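Norau tabletop set, bimanual, README
last touched December, Gunther Sauerland

Read this first. Rest is notes, will clean up later.

What it is
Demos for the grasp-retiming method (Prenomik). Two arms, multi-finger hands, glossy white table, black backdrop. Task is pick up a striped item and get it on the plate. 262 episodes after filtering. Teleop only, no scripted runs in this release.

The method in short
Human demos hesitate before contact and again before letting go. Policy learns the hesitation and sits there. Prenomik re-times each demo between grasp and release, keeps the path, changes the speed. No new labels. Finger commands are left alone, only wrist speed is touched. We tried re-timing the fingers too and grasps got sloppy, so no.

Objects
Striped orange and white rounds, a lavender plate, a teal mug. The mug is a distractor, no instruction ever mentions it. Start positions vary, the plate moves least.

Left hand does the pick. Right hand stays down by its corner in the left-hand episodes, but its joints are logged all the same. Don't drop those columns, the loader expects them.
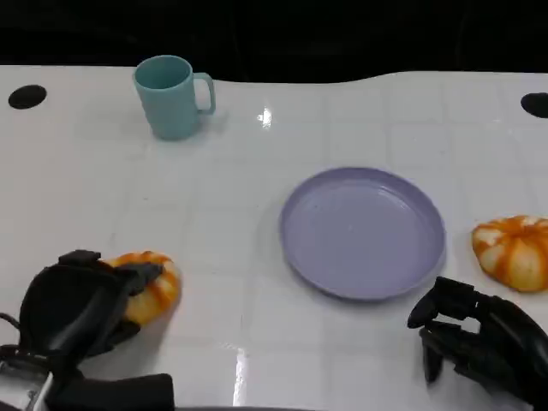

Layout on disk
One folder per episode. Inside:
- head camera frames
- joint states, both arms, both hands
- commands, same clock as the states
- a text file with the instruction
- retimed/ with the Prenomik version of the commands

Original commands are never overwritten. If retimed/ is missing the episode failed the speed check, use the original or skip it.

Splits
Train and held-out are split by starting layout, not at random. Random split makes everything look better then it is. Held-out layouts have the plate in spots the train set doesn't have.

Results so far
Same policy, same seeds, 3 training runs each way. Retimed data gave shorter episodes in all 3 and fewer stalls before release. Placement was the same within noise. So the claim is speed, we do not claim it places better. Grasp failures did not go down either.

Weak spot is release near the rim. Hand comes in over the plate from the side and hides part of the item from the head camera, so the policy is guessing when to open. Retiming doesn't fix this. It maybe makes it worse, less time to correct on the way in. Stage 4 of the log (approach to plate) is the one to look at if you want to check for yourself. 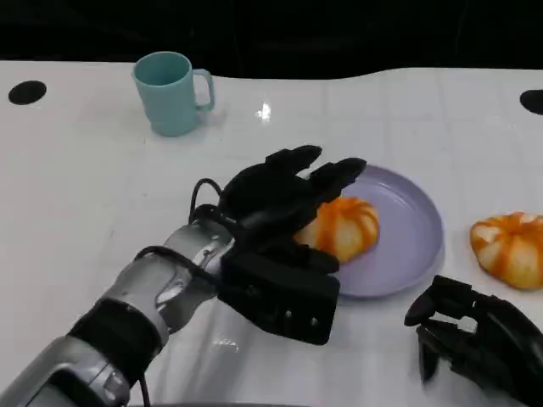
Fehr went through the stage 4 logs and disagrees with part of this: the stalls near the rim are in the demos too, so blame the operators before the camera. Try trimming the pause on approach by hand in a few episodes and retrain. If the policy still waits, then it's occlusion.

Fair, not done yet. On the list.

Known problems
- glare on the tabletop, shows up in the head view. Color jitter did not help much
- 2 arms share one clock but hand states lag a little behind arm states. Offset is in the config
- instruction text is inconsistent, same object gets called "pumpkin" or "round one" dependng on who typed it
- stage labels are automatic and the boundary between 3 and 4 can be late

Not in here
Depth. Touch. Failed teleop attempts, those are in the Cimotness folder, ask.

Use
Fine for research. Don't use the timing numbers as human timing, they come from teleop with delay. If you report on the held-out split say which version of the commands you trained on.

Bugs go to Gunther.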